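Home | Weather | Travel | Reviews | Contact
Last updated: 2025-05-06

The Hakby window thermometer went up in November, when Plavach had 3 nights of hard frost and the council shut the towpath. It read four degrees throughout, including the morning the ducks were walking on the canal.

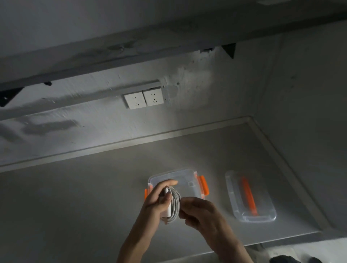 Moving it to the shaded side helped a bit. The suction cup gave up twice, both times at night, and the numbers are sized for someone with their nose on the glass. Still, the casing hasn't cracked and the bracket is decent.

Two stars. For ice, I look at the ducks. For snow, I ring my sister in Gitstead, who gets it first.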